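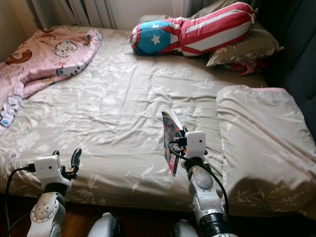 Bed number two, with reading matter in the right hand.

I have made more beds since October than in the whole of my adult life before it, and I have made all of them very badly, through somebody else's arms.

The somebody is the robot. My job at Kondale is to stand with a pair of handles and do housework, while the machine copies me and keeps a record of every joint. Do it often enough, the thinking goes, and one day it will tidy a bedroom with no help from me. I've told my mother I work in software. She has seen my bedroom and would have questions.

Each recorded go is called a take. A take starts when I press the pedal and ends when I press it again, and if in between I've done what the task sheet says, it goes in the pile marked good. Our flat in Trindavwood has a target of 900 good bedroom takes. As of this morning my own tally, good and bad together, stood at 1657, so you can work out for yourself what sort of teacher I am.

The sheet for this set is short. Put the reading matter away, straighten the blanket, prop the pillows, leave the floor as you found it. I read that on my first morning and thought, well, that's me home by lunch.

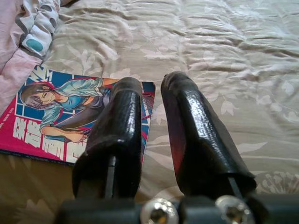

Picking up something thin is the part I'd warn any new starter about. A mug is a gift. A mug wants to be picked up. A comic lying flat on a bed offers you nothing at all, because the sheet sinks when you push and the cover slides when you don't. The one with the big white Chinese title on its pink cover has beaten me more often than any other object in the building, and its hero looks up from under his fringe with his eyes half shut while I try to get a finger beneath him. What you want is the spine. Come in low, let one finger press into the mattress just past the edge, then close slowly and lift before you have time to feel pleased. If you go for the middle you get a crease and a bad take.

Ayane Sugiyama taught me that. She'd come over from the Ikeda site, where they do nothing but kitchens, and she watched me chase the thing across the bed for a good long while before she spoke. "You're grabbing," she said. "Stop grabbing." I've had whole relationships end with less useful feedback.

The other thing she taught me was to do less. When your own hand is holding something you fidget, you shift your grip, you scratch your nose. The robot will learn all of that if you let it, nose included. So you move as if you were being charged by the inch. You also learn to leave the mistakes alone. If I drop a pillow and pick it up again cleanly, that's a good take, possibly a better one, because now the machine has been shown what to do about a dropped pillow. If I drop it and swear and wave both arms about, Khanyisile Mofokeng, who goes through the recordings in the evening, writes "expressive" in the notes column and bins it. 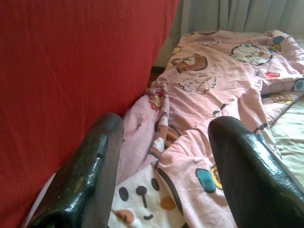 Going in for the blanket, cat side up.

Blankets I have come to quite like. There's no wrong place to take hold of one, only places that work out worse later. I pick a face on the print and aim for that, which gives me something to say out loud while I'm doing it ("cat, cat, missed the cat, bear"). Khanyisile prefers a corner. But she's the one who can find a corner through a camera feed, and I'm the one who needs a cat.

What I can't get used to is having no sense of touch. The handles don't push back. I know I've got hold of the cloth when I see it bunch up, a moment after a real hand would have known, and pulling too hard feels exactly the same as pulling at nothing. Dutness, who make our handles, keep promising a pair that buzzes. We've been promised buzzing since I started. I picture it as being like holding two cross wasps, and I still want it.

It has done strange things to me at home. I went to fold a towel last night and caught myself lining up my wrists first, elbows in, waiting for the pedal. Then I stood there and admired my own thumbs. You've no idea how much of a towel is thumbs.

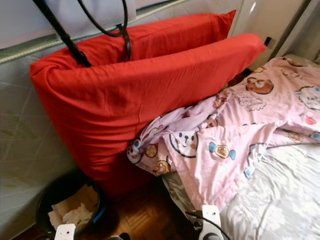
Things I now say to new starters

Look at the cables before you look at the bed. Sort out where your elbows are going before you reach for a pillow, as a big soft pillow will hide the very thing you're about to knock. Take your breaks when you're doing well, which feels wrong and isn't. And don't name the robot. We had a vote on names and it got ugly.

There's a new task sheet for next week and I've had a peek. Fitted sheets, all four corners. I've asked for two more days on the comic.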